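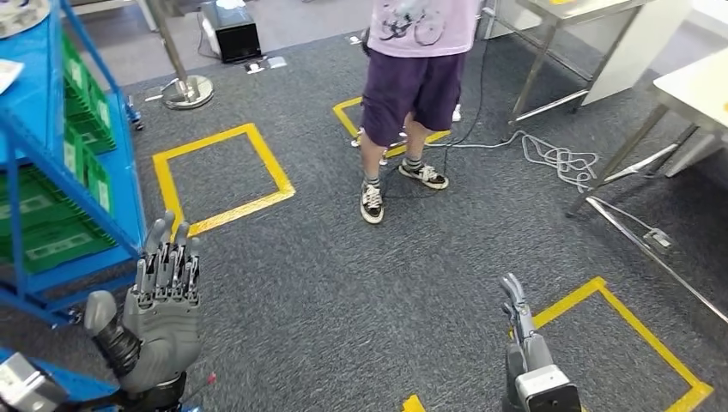
Gelbe Felder auf dem Teppichboden, Klebeband

Gelbes Markierungsband auf Teppich: geht das wirklich rückstandsfrei wieder ab?

Ita Noonan
Sonntag, 7. Oktober 2018

Guten Abend zusammen,

wir haben in unserer Halle in Pleswood auf dem Teppichboden Felder mit gelbem Band abgeklebt, damit klar ist, wo man steht und was frei bleiben muss. Das Band heißt Plandum, Gewebe, gelb, und auf der Rolle steht »rückstandsfrei entfernbar«. Wann, wie und von welchem Untergrund, steht da nicht. Ich habe beim Händler nachgefragt und die Antwort bekommen, auf »üblichen Böden« sei das kein Problem. Ob Teppich ein üblicher Boden ist, wollte er mir nicht schriftlich geben.

Geklebt haben wir im September. Der Teppich gehört dem Vermieter, Kurzflor, vollflächig verklebt, also nichts, was man mal eben umdreht oder austauscht. Ich habe vorsichtshalber ein Angebot für neuen Belag in diesem Bereich eingeholt: 1168 Euro, ohne Entsorgung. Das würde ich gern vermeiden.

An einer Ecke habe ich zwei Fingerbreit abgezogen. Es kamen Fasern mit, und darunter fühlt sich der Flor stumpf an. Ein Kollege meint, das gibt sich mit dem Staubsauger. Ich glaube das nicht, lasse mich aber gern eines Besseren belehren. 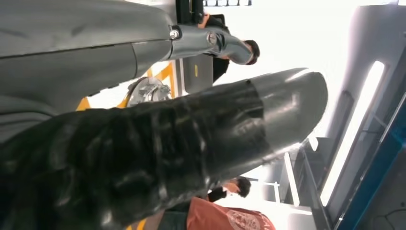
Zur Farbe gibt es bei uns auch noch eine Diskussion, und vielleicht hat dazu jemand eine Meinung, die über Geschmack hinausgeht. Angeblich muss es Gelb sein, so wurde es mir jedenfalls gesagt, eine Stelle dazu konnte mir keiner zeigen. Mein Einwand ist, dass in der Halle sowieso schon Gelb steht. Das Gestell mit den schrägen Streben ist knallgelb, und wenn Leute davor stehen, hebt sich ein gelber Strich am Boden für meine Begriffe nicht mehr besonders ab. Ich hätte Weiß genommen oder Blau. Gibt es eine Vorschrift, die für so einen Innenraum ohne Staplerverkehr tatsächlich gilt, oder ist das Hörensagen?

Also konkret: Wie bekomme ich das Band ab, ohne den Flor zu ruinieren, und womit klebe ich danach? Bitte keine Tipps mit »einfach mal probieren«, der Boden ist nicht meiner.

Ita

flusenkoenig

Föhn drauf, warm machen, abziehen, fertig. Hab ich zuhause bei doppelseitigem Band gemacht, ging super. Reste mit Waschbenzin. Verstehe das Problem ehrlich gesagt nicht, ist doch bloß Klebeband.

Rena_Bodenbau

Bei Waschbenzin auf verklebtem Teppich wäre ich sehr vorsichtig. Das läuft durch den Flor bis in den Rücken, und je nach Kleber löst sich unten mehr als oben. Man sieht das nicht am selben Tag, die Blase kommt später. Bei losem Teppich zuhause kann das gut gehen, das will ich meinem Vorredner gar nicht absprechen.

Beim Föhn kommt es auf die Faser an. Polypropylen nimmt Hitze übel, da wird der Flor glasig und das bleibt. Weißt du, was bei euch liegt? Wenn nicht, irgendwo unter einem Schrank eine einzelne Faser auszupfen und anzünden (draußen, mit Pinzette). Schwimmt eine zweite Faser in einem Glas Wasser oben, ist es ziemlich sicher Polypropylen. Polyamid geht unter.

Abziehen würde ich so:

Band mit dem Cutter in kurze Stücke teilen, Klinge ganz flach, nur durch das Gewebe.
Flach über sich selbst zurückziehen, langsam, in Florrichtung. Senkrecht hochreißen nimmt die meisten Fasern mit.
Was stumpf bleibt, mit einem Eiswürfel im Gefrierbeutel kühlen und mit dem Löffelrücken abbröseln.
Erst dann ein Reiniger, auf das Tuch und nie direkt auf den Boden. Ich nehme den Orangenlöser von Nikine. Der riecht zwei Tage, und Wunder wirkt er auch keine.

Ein paar gezogene Fasern wirst du trotzdem haben. Die fallen in einem Büroflor kaum auf, mehr würde ich nicht versprechen. Und der Staubsauger hilft gegen Flusen, gegen Kleber hilft er nicht, da hast du recht.

Auf dem Bild sehe ich übrigens ein dünnes schwarzes Kabel quer über den Teppich. Das würde mich mehr beschäftigen als die Farbe vom Band. Kommt da eine Flachbrücke drüber?

Ita Noonan

Danke, damit kann ich etwas anfangen. Den Wassertest habe ich gemacht, die Faser ist untergegangen. Also wohl Polyamid, falls ich dem Glas trauen darf. Kabelbrücke habe ich notiert.

Inzwischen habe ich ein ganzes Feld nach deiner Methode abgelöst, nur die Kanten, ohne Wärme. Es geht, dauert aber. Für das eine Feld habe ich fast acht Minuten pro Seite gebraucht, und zwei Stellen sind mit dem Löffel nicht sauber geworden. Der Hersteller hat auf meine Mail mit einem Produktblatt geantwortet, in dem Teppich überhaupt nicht vorkommt. So viel zu »üblichen Böden«.

Auf dem Beton ist die Sache einfacher, zumindest auf den ersten Blick.

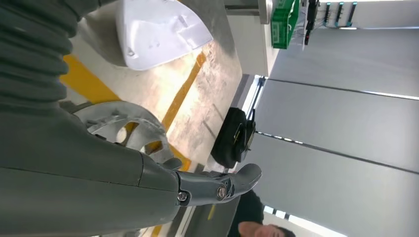 Die Linien dort sind gestrichen, die waren schon da, als wir eingezogen sind, und der Vermieter will sie behalten. Neben dem breiten Streifen gibt es eine schmalere, schräge Linie, mit der ich nichts anfangen kann. Niemand im Haus weiß, wofür sie gut sein soll. Mir wurde jetzt vorgeschlagen, sie einfach mit grauem Band abzudecken. Das halte ich für Pfusch, aber vielleicht bin ich da zu streng?

Rena_Bodenbau

Nicht zu streng. Graues Band auf grauem Beton sieht nach sieben Tagen Betrieb aus wie ein schmutziger Streifen, und die Kanten rollen sich. Entweder die Linie bleibt, oder sie wird angeschliffen und der Vermieter unterschreibt das vorher.

hallenwart_breathnach

Zur Farbfrage, weil da keiner drauf eingegangen ist. Ich kümmere mich bei Breathnach um zwei Hallen und habe das Thema mit unserer Sicherheitsfachkraft durchgekaut. Verkehrswege müssen deutlich erkennbar sein, gern weiß oder gelb, die Farbe soll sich vom Boden abheben. Gelb-schwarz schräg gestreift ist für Hindernisse und Gefahrstellen. Für Felder, in denen nur jemand stehen soll, hat mir bisher noch keiner eine Farbe vorgeschrieben. Frag eure eigene Fachkraft und lass dir den Absatz zeigen, ich bin kein Jurist und mündliche Auskünfte sind in dem Bereich nichts wert.

Dein Argument mit dem gelben Gestell finde ich allerdings dünn. Auf den Boden schaut man nach unten, und auf dem Teppich kann ich die Felder gut erkennen. Blau würde ich auf so einem Boden erst mal an einem Stück testen, das säuft bei schlechtem Licht ab.

Als Ersatz für das Band nehmen wir auf Teppich Klettstreifen, also nur die Hakenseite, Rücken gelb. Hält auf Schlinge gut, auf Velours mäßig — und wer beim Verrücken schlampt, zieht auch damit Fäden. Teurer als Gewebeband ist es auf jeden Fall. Ob sich das bei ein paar Feldern lohnt, musst du selbst ausrechnen.

Ita Noonan

Klett auf Schlinge klingt brauchbar, ich bestelle mir ein Musterstück und glaube es, wenn ich es wieder abgezogen habe. Die schräge Linie bleibt vorerst, wie sie ist. Unsere Fachkraft ist bis Monatsende im Urlaub, die Farbe muss so lange warten.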